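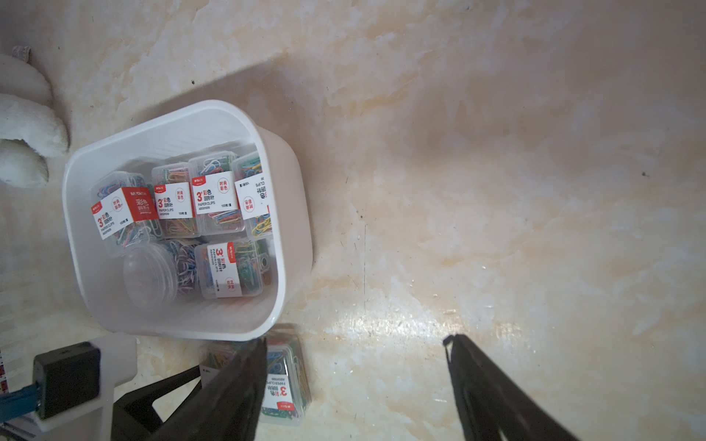 Eduard Gajdoš would like the clips sorted by color before they go anywhere. I read his note twice and decided against it. The colors come mixed in the box, and they will stay mixed.

The supply shelf at Ukness gets its yearly going-over in March. We keep to the small clear boxes, because anyone can tell they hold clips without opening a lid. They live together in one bin, and the bin goes back after use.
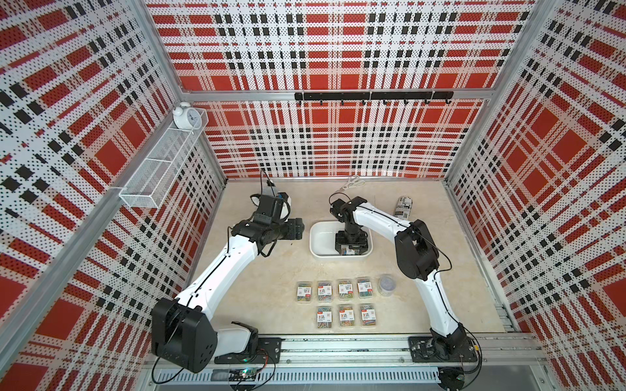 Small tools are a separate matter. Scissors wander more than anything else we own, and a drawer has never cured it. A hook rail like the black one on the back wall, with every hook free, is a better home for a pair than the tabletop behind the tray. Please hang them up by 4.
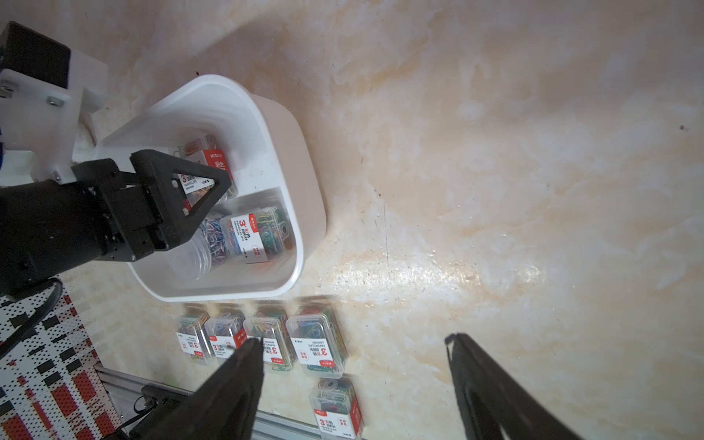

Tape goes on the shelf below the clips. Refills are ordered from Trader, 500 clips at a time, and the sign-out sheet is in room 14.

Comments

Marta: Can we have the large clips too? The small ones don't hold the Sial reports.

reader669: I'm with Eduard on the colors.

P.: Scissors returned. Sorry.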